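Workshop Notebook, Play Materials Section
Entry for April, morning session
Kept by Femi Wike; second reader, Chiamaka Tamuno

Purpose of the session

The session continued the review of the toy kitchen materials intended for the Rolholm lending cupboard. The previous entry dealt with the play stove and its knobs, and those notes stand. The present entry concerns the smaller pieces: bowl, utensils, knife block and play food. The question before the section is whether these pieces should be issued as one kit or kept in separate trays, and how they should be set out for a child who has not used them before.

Materials were drawn from the Plurkell tray and the older Jemer box. The Jemer box has no packing list. Chiamaka Tamuno has asked that one be written before the box is returned to the shelf, and this has been entered under actions.

Method

All pieces were wiped with a cloth dampened in mild soap solution and left on the drying rack. The solution was made up at 2 ml of soap to 300 ml of water, as in the March entry. No piece was immersed. The section's rule remains that any toy with a seam or a glued joint is wiped only, and the knife block is to be treated under that rule until its construction has been confirmed.

Pieces were then tried in several arrangements on the gray table. The first arrangement placed everything in a single row. It was tidy to look at but awkward in use, as the bowl stood between the reader and the smaller items. The second arrangement moved the bowl to the left and grouped the remaining pieces to the right, with the utensils resting against the knife block and the sushi piece set before them. The second reader preferred this arrangement, and it has been adopted as the starting layout for the trial.

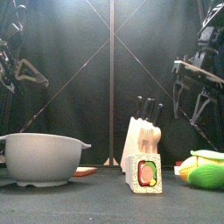 Should the toy knife block be stored with the play food or with the utensils?

It should be stored with the utensils. The block serves as a rest for the fork and spoon when the kit is laid out, and keeping the three together saves a second trip to the cupboard. Play food goes in its own tray, where the pieces can be sorted and wiped as a group.

Observations

The mixing bowl is large in comparison with everything else in the kit. Its handle is short, and a child will probably need both hands to carry it when it holds other pieces. This is acceptable for table play. The bowl should not be packed on top of the play food.

The knife block, with its black handles, draws attention before any other item. Femi Wike considers this useful, as it tells the child at once that the setting is a kitchen. Chiamaka Tamuno has reservations and would like the block offered only in the second week of a loan, after the bowl and utensils have become familiar. Both opinions are recorded. The matter is to be settled after the trial.

The fork and spoon match in color and were accepted without comment. They slide if the block is nudged, and staff should lay them flat before moving the tray.

The sushi piece was discussed at some length. The filling is bright and the sesame flecks are a pleasing detail, but a family unfamiliar with the dish may not know what the piece represents. A short card naming each food is proposed. The wording should be plain, with one line for the name and one for how the food is usually eaten. The Mohammed nursery used cards of this kind with its fruit set and has offered to send a copy.

The flat reddish-orange and cream piece remains without a name in the register. It was entered first as bread and later as a sponge. Until the supplier's sheet is found, it is to be listed as "flat piece, two colors" and kept with the play food.

Storage

Trays are to be lined with felt. The present liner is 7 mm thick and fits the shallow tray well. The deep tray needs a new piece cut, and there is enough on the roll. The bowl will travel outside the trays, in a cotton bag with a drawstring. Labels go on the short end of each tray so that they can be read when the trays are stacked.

The loan shelf is around 100 cm from the floor, a comfortable height for staff.

Actions

F. Wike: write the packing list for the Jemer box; cut felt for the deep tray; look for the supplier's sheet.

C. Tamuno: draft the food cards and circulate them; write to the Mohammed nursery regarding its fruit set.

Both: agree on the wording of the wiping instructions, which at present differ between the two tray lids.

Carried forward: one hinge on the Rolholm cupboard door is loose and needs a longer screw.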